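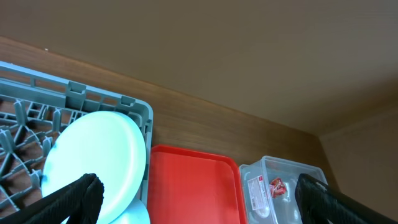
House Diary, Kos Residence
November, evening entry

The shelves in the second-floor kitchen were reviewed today, following the note left by Brândușa Roman in the previous entry. The work began at half past nine and was finished before the residents' lunch. Arben Vasić assisted until eleven, when he was called to the boiler room.

The principal matter was the keeping of plates. It has been the practice in this house to dry plates by the sink and then to stack them in the wall cupboard, where the lower ones are seldom reached and the upper ones are used at every meal. Mrs Roman proposed that a rack be kept on the wooden shelf itself, with the plates standing upright in it. The grey plastic rack has accordingly been placed at the left. The pale blue plates are to be kept there, on edge, and returned there after washing. I record that I was doubtful of this arrangement when it was first put to me in October, chiefly on account of the space it takes up. Having now lifted plates in and out of it for a morning, I withdraw the objection.

The red tray is to stand upright beside the rack. It had been the custom to lay it flat, with the result that other articles were set down on it and it could not be had when wanted. Residents who carry meals to their rooms are reminded that the tray belongs to the kitchen and is to be brought back the same evening. Mr Bukhari has been spoken to on this point and was gracious about it.

Clear plastic food containers follow to the right of the tray. A container with no lid is not to be put on the shelf. Thirteen lids were found in the drawer under the kettle which fit nothing in the house, and these have been removed to the store cupboard until the end of the month, after which they will be disposed of. Any resident who recognises a lid should speak to me before then.

I attended in the afternoon to the wall cupboard. The Bikudmont casserole was at the back with its handle broken and has been entered in the breakages book. The piece that came away could not be found. Two jars of plum jam, labelled in the hand of a former resident, were opened, judged unfit and thrown out. The paper lining had not been changed since the spring and was renewed from the roll. There is enough of the roll left for one further shelf.

Expenditure. The sum of 530 was drawn from the household tin for lining paper, washing-up brushes and a new bowl for the sink, all from Kevis. The receipt is pinned inside the back cover of this book. The balance carried forward is 2,119. Nikola Atanasov asked whether the cost of the brushes might be charged to the cleaning account, as was done last year. I replied that it might not, the cleaning account being intended for the stairs and landings, and he has asked that his disagreement be noted. It is so noted.

Mr Stojanović enquired at supper whether the third-floor kitchen would be dealt with in the same manner. I answered that it would be considered once the present arrangement had been given a fair trial. He observed that the third floor has the deeper shelf and the worse cupboard, and I am bound to agree with him on both counts.

Other matters. The Orisico van called at 7 in the morning, an hour before it was expected, and the driver left the flour in the porch. The sacks had been brought in by the time I came down. The window over the sink continues to stick and should not be forced. Hot water was off on the upper floors between eleven and noon, Mr Vasić having found it necessary to drain part of the system, and was restored without complaint except from the top landing.

I was more tired by the cupboard than I had supposed I should be, and the letters have been left until morning. Mrs Roman is to have sight of the shelf on her return and may wish to add her own remarks beneath mine. The key to the store cupboard is on its usual hook.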